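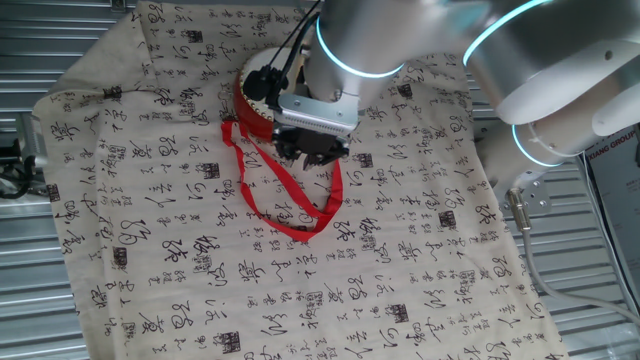 Abb. 1: Der Arm mit der kleinen roten Trommel im Greifer, darunter das Tuch mit den Schriftzeichen.

3. Regeln am Arbeitsplatz und was wir daraus gemacht haben

Als wir im Januar mit unserem Projekt Pletilia anfingen, dachten wir ehrlich gesagt vor allem an Bahnen und Greifpunkte und sehr wenig an Vorschriften. Unser Betreuer Ehab Naciri hat uns dann in der ersten Sitzung freundlich, aber bestimmt gebeten, vor der ersten Bewegung eine Risikobeurteilung zu schreiben. Wir haben uns dafür an der ISO 12100 entlanggehangelt und für den Arm selbst die ISO 10218 und die ISO/TS 15066 gelesen, soweit wir als Studierende im dritten Semester damit zurechtkamen (Bollow hat sich tapfer durch die Tabellen im Anhang gekämpft, dafür an dieser Stelle ein großes Dankeschön!).

Am meisten beschäftigt hat uns die Frage, was eigentlich alles zum Werkzeug zählt. Die Finger des Greifers, klar. Aber an der Trommel hängt ein rotes Band, das in einer langen Schlaufe bis aufs Tuch reicht, und so eine Schlaufe kann sich um eine Hand oder um ein Gelenk legen. In unserer ersten Fassung kam sie gar nicht vor. Soliman hat das beim Gegenlesen bemerkt, und seitdem beurteilen wir immer Greifer und Gegenstand zusammen, mit allem, was daran baumelt. Dasselbe gilt für das Tuch: Es wirft Falten, und eine Falte kann von den Fingern mitgenommen werden. Auch die schwarzen Kabel am Handgelenk stehen jetzt als eigener Punkt in der Liste.

Unsere Hausregeln, so wie sie am Arbeitsplatz aushängen:

Beim Einlernen fährt der Arm höchstens 80 mm/s, im Automatikbetrieb mit weichen Gegenständen auch nicht schneller.
Beim Greifen sind 40 N die obere Grenze, für die Trommel deutlich weniger.
Es sind immer 2 Personen da, eine davon bleibt am Not-Halt und macht in dieser Zeit nichts anderes.
Bänder, Schals und lange Haare werden vorher zusammengebunden, lose Ärmel hochgekrempelt.
Tuch glatt ziehen nur bei angehaltenem Arm.
Nach jedem Wechsel des Gegenstands wird die Beurteilung neu angesehen und abgezeichnet.

Über die letzte Regel haben wir lange gestritten, denn sie kostet Zeit, und gerade am Freitag, wenn alle nach Hause möchten, ist die Versuchung groß, das Blatt einfach vom letzten Mal zu übernehmen. Kikis hat deshalb eine Kurzfassung mit 6 Fragen entworfen, die auf eine halbe Seite passt. Damit kommen wir gut zurecht – ausführlich wird es nur noch, wenn eine der Antworten „ja“ oder „unklar“ lautet.

Offen geblieben ist die Messung der Kontaktkräfte. Die Werte aus der Steuerung haben wir notiert, ein eigenes Messgerät stand uns leider nicht zur Verfügung. Unsere Grenzwerte sind also eine Vorgabe an die Software, die wir noch nicht nachgemessen haben. Wer das Projekt im nächsten Semester übernimmt, sollte damit anfangen; die Vorlage für das Messprotokoll liegt in Anhang B.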